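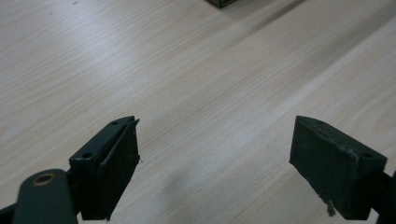

Re: Accreditation rules for the regional assembly press gallery

Renzo Pagano wrote:
> The draft that went out in August says a reporter can be refused
> a gallery pass if their work "shows a settled hostility to the
> assembly." Who decides that? The Bretier assembly used the same
> words and ended up refusing two people from one radio station. I'd
> like the clause removed before we sign anything.

Renzo,

Agreed on removing it, but the clause you quote is in section 12 of the draft and is repeated in section 16, in the part on renewals. If we only strike the first one, a reporter who already holds a pass can still lose it on the same grounds. Both have to go.

On who decides: under section 13 it is the presiding officer, with written reasons given on request. There is no time limit for the reasons and no appeal. The Tavum rules, which ours were mostly copied from, allow an appeal to a panel with a press member on it. That paragraph was left out of our version. I have asked the clerk's office whether this was deliberate and have no reply yet.

Suggested text for 12:

"A pass may be refused only where the applicant is not engaged in reporting for publication or broadcast, or has been removed from the chamber for disorder in the current session."

For 16, a plain reference back to 12 is enough.

Two smaller points. The definition of "publication" still requires a printed edition, so Trokik would not qualify even though it has covered every budget session. Kiều raised this on the list last year and I thought it had been fixed. Also, the draft treats camera operators as guests of the reporter - if the reporter's pass is withdrawn, the operator's goes with it. I would give them passes of their own.

Please send changes to the list and not to me directly, so there is one copy. I will put the marked-up draft together once the wording for 12 is settled. The appeal paragraph can follow separately if the clerk is slow.

Bijan Shojaei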